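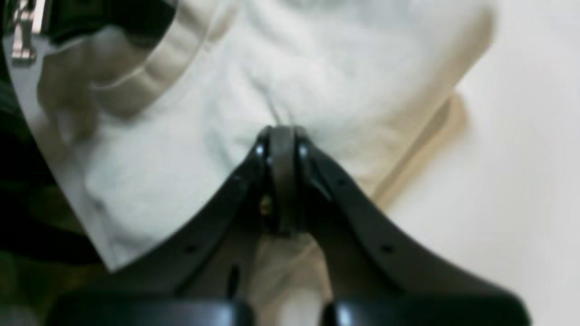

Somebody at the back asked whether it knew it had hold of the shirt, and the answer from the Sullix people was no, not always, and that was the whole problem on Wednesday.

Notes from the Whitelaw open day, typed on the bus. Sorry for the mess.

The folding cell was the thing I came for. White T-shirts, one at a time, two-finger gripper, pinch and lift and fold. Target is 82 seconds a shirt. We saw 102 on the good ones.

Then the fault. Gripper closed, arm went up, shirt stayed on the table. Arm did the full fold anyway, in the air, and logged it as done. Twice more after that. On the fourth the fingers came down too far and the arm stopped hard – big clunk, red light, everbody stepped back.

Restart took 5 minutes. They said the closing force was set for the heavier Wivetti shirts and had not been changed back. Also no check on finger gap after the pinch, so a miss looks the same as a grab. Fix is coming, no date given.

What bothered me more: the stop button was on the far side of the table, behind the visitors. I had to move so the operator could get to it. I said so on the feedback card.

Wilska line next door was off all day, no reason given. Coffee was fine. Parking is a mess, go erly.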